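Dullach build, report to Octavio Montoya, 2019-07-25

Both arms are on the rail and wired. Spending stands at $329 of the parts allowance. The sorting task uses rolls of bags in three colors.

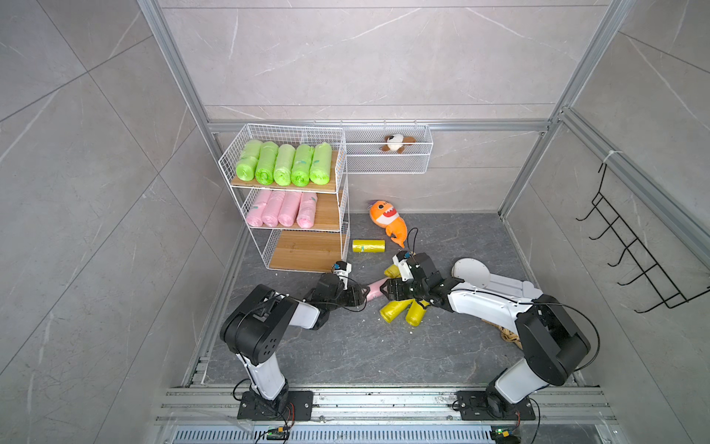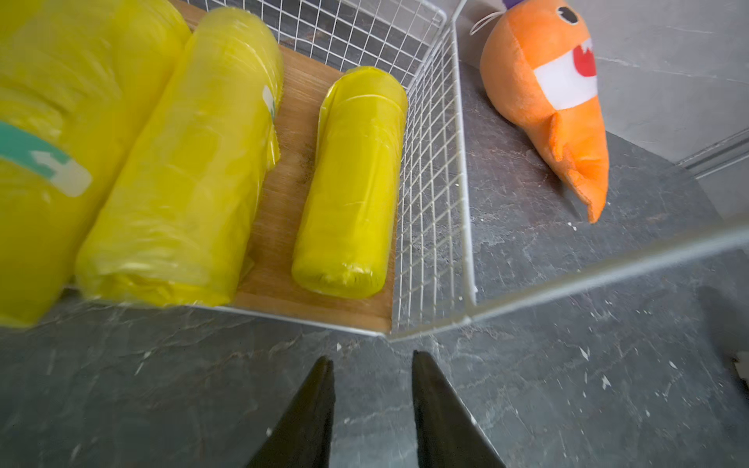
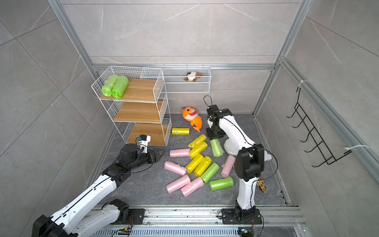
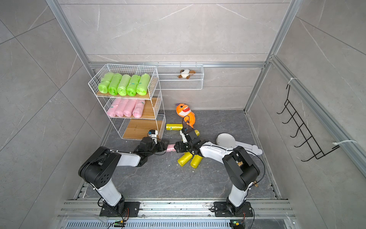 Cable routing is the main open item. The wrist leads were lengthened in April and now have too much slack. In the last picture one loop arches up in front of the orange shark, and another swings wide around the right elbow. Clips are on order from Trokgate, delivery in 8 days. Remaining work is 22 hours, mostly calibration.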